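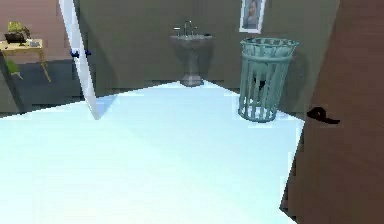
4. Setting up the Illus wall controller

This section covers first power-up, pairing and airflow setting for the Illus controller when used with the Wandico loft-mounted ventilation unit. Fitting the unit itself, the duct runs and the roof terminal is covered in section 3 and must be complete before you start. Electrical work is to be carried out by a competent person.

4.1 Before you start

Check that:
- all duct joints are taped and the condensate trap is filled
- the transit bracket has been taken off the fan housing
- both filters are in place, arrows pointing towards the fan
- every ceiling valve is open to the middle mark
- the commissioning sheet from the document wallet is to hand

You will need a small crosshead screwdriver, a vane anemometer with a hood, and the four-digit code printed on the side of the unit. Write the code down before you come out of the loft. It is not repeated on the packaging.

CAUTION: Do not run the unit without filters, even for a short test. Plaster dust in the heat exchanger is not covered by the guarantee.

4.2 Mounting the controller

1. Choose a position on an inside wall, out of direct sunlight and away from radiators, cookers and outside doors.
2. Slide the front cover upwards and lift it off the backplate.
3. Fix the backplate with the two screws supplied. The arrow must point up. On dry-lined walls use the fixings in bag C.
4. Feed the cable through the lower slot. Leave enough slack to bring the front cover clear of the wall.
5. Connect the brown and white cores to terminals 1 and 2. Terminal 3 is used only with the Ziststead humidity sensor (see 4.6).
6. Refit the cover and press until it clicks on both sides.

Note: The controller reads room temperature through the grille on its underside. Do not seal, paint or paper over this grille.

4.3 First power-up

1. Switch on the unit at the fused spur.
2. Wait for the self-test to finish. The display shows two moving bars while the test is running, and the fan speeds up and slows down twice.
3. When the display shows LANG, turn the dial to pick a language and press to confirm.
4. Set the clock. The controller does not change over for summer time unless option P4 is set to ON.
5. Enter the four-digit code. A steady green light means that the unit and controller are paired.

If code 11 appears, the controller has power but cannot find the unit. Switch off at the spur, check terminals 1 and 2, then begin again from step 1. If the code comes back, swap the two cores at the controller end only.
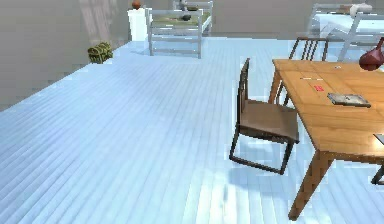 4.4 Setting the airflow

The unit leaves the factory with the normal fan speed set at 1,312 rpm. This is a starting value and will need to be changed to suit the length of the duct run and the number of valves.

1. Hold the dial in until SET appears, then turn to F1.
2. Close all windows and outside doors. Leave inside doors as they would be in normal use, with the undercut clear of carpet.
3. Place the hood over the valve furthest from the unit and let the reading settle.
4. Turn the dial to raise or lower the fan speed until the reading matches the design figure on the commissioning sheet.
5. Work back towards the unit, valve by valve. Adjust these by turning the valve centre, not the fan speed.
6. Return to the first valve and take the reading again. If it has moved, repeat steps 4 and 5.
7. Tighten the locknut behind each valve centre.
8. Turn to F2 and set the boost speed. The default is 70 per cent of the motor maximum.

The design figures assume rigid duct of 152 mm inside diameter on the main run. Where flexible duct has been used — on the last drop to a valve, for instance — pull it fully taut and trim off the spare length before taking any readings.

CAUTION: Do not close a valve completely to quieten a room. Noise at one valve usually points to a crushed or sharply bent duct behind it.

4.5 Transfer air

Air has to pass between rooms with supply valves and rooms with extract valves. Check the gap at the foot of each door once the final floor covering is down. Where a door cannot be trimmed, fit a transfer grille in the wall or in the door itself, following the instructions packed with the grille.
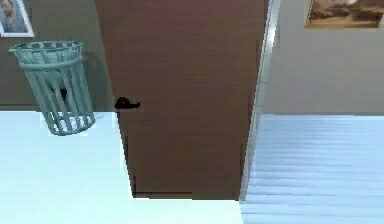 Figure 4.3 Brown door with lever handle and white frame

Record the gap for every door on the commissioning sheet, including those that needed no work.

4.6 Options

P1 Night setback. Lowers the fan to its trickle speed between the set times. Default OFF.
P2 Filter reminder. Shows FILT when the running hours are used up. Reset after fitting a new Atallah filter pack by holding the dial in with the display on FILT.
P3 Humidity sensor. Set to ON only if a Ziststead sensor is wired to terminal 3. With no sensor connected the unit will stay in boost.
P4 Summer time. Default OFF.
P5 Key lock. To unlock, press the dial three times, pause, then press once more.

Note: Restoring factory settings clears F1 and F2 as well as the options. Copy both values on to the commissioning sheet first.

4.7 Handover

Leave this manual and the signed sheet with the householder. Show them how to start boost and how to reset the filter reminder.

Section 4 revised Monday, June 10, 2019. Technical author: Abla Abu Hammour. Replaces the May issue, in which terminals 2 and 3 were shown the wrong way round.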